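Truvley Community Help » Home and Laundry » Bedding
Light blue Hello Kitty blanket is getting rough and has small balls on it, how to wash?

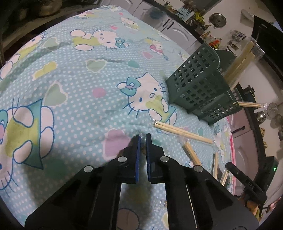 Posted by lozano_home, 09/04/2025

Hello everybody. My daughter has this blanket on her bed since March and she loves it very much. When it was new it was soft like a cat. Now, after many washes, it feels dry and a little rough, and there are small balls of fiber on it, mostly on the side where she puts her feet. I am also afraid for the print. The teal bows and the pale green hearts are still nice, but I don't want that they become gray.

I wash it in the machine at 60 degrees with normal powder and a softener, and after this it goes in the dryer on the hot program. The label was cut off by my mother-in-law because it was scratching, so I can not read what the material is. I think it is polyester, but I am not sure.

What temperature is correct? And can I remove the small balls without making holes? Please also tell me how I can sort out the rest of her bed. She uses it like a table, there is always something on it. Last week I shook the blanket and wrapped chopsticks from our take-out drawer were flying everywhere, because she plays restaurant with them.

14 people have this problem too

Posted by Flullitz

60 is too hot. Wash cold and don't use the dryer. My kids' blankets are fine for years.

Posted by bluekettle_28

I had the same trouble with two fleece blankets, so I write what I did. I can not promise that it works for yours, as we don't know the material.

First, stop with the softener. On fleece and similar fabric it leaves a layer, and with time this layer makes the fabric feel stiff. I washed mine at 30 degrees on the gentle program with a small amount of liquid detergent, and I put half a cup of white vinegar in the place where the softener goes. Do not mix vinegar with bleach, this is dangerous. After two washes the blankets were softer, but not like new.

Turn the blanket so the print is inside, and wash it alone. Towels and jeans rub on it, and from this come the small balls. Keep the spin low. For drying I hang it over two lines, out of strong sun. If you must use the dryer, take the lowest heat and remove the blanket when it is still a little damp.

For the balls, use a fabric shaver. Put the blanket flat on a hard table, not on the mattress, and go slowly without pressing. Try it first in a corner. I have a cheap one from Firetness, and it takes me 13 minutes for one blanket. Please don't pull the balls with your fingers, it makes new ones.

About the bed: a basket with a flat bottom is good, but it should stand on the floor or on a shelf. On a soft bed it falls on its side and everything comes out. We made a rule that the restaurant closes before the teeth are brushed, and all the chopsticks go back in the basket. Some evenings it works.

Posted by lozano_home

Thank you both. I did the first wash at 30 with vinegar and it is already a bit better. The smell was gone after drying. I will borrow a shaver from my neighbor before I buy one.

Posted by quiet_porch

Check the washing machine also. Mine had a rough place inside the drum and it was catching every blanket. Put an old nylon stocking over your hand and move it around the inside, then you will feel where it catches.

This thread was viewed 678 times
Back to Bedding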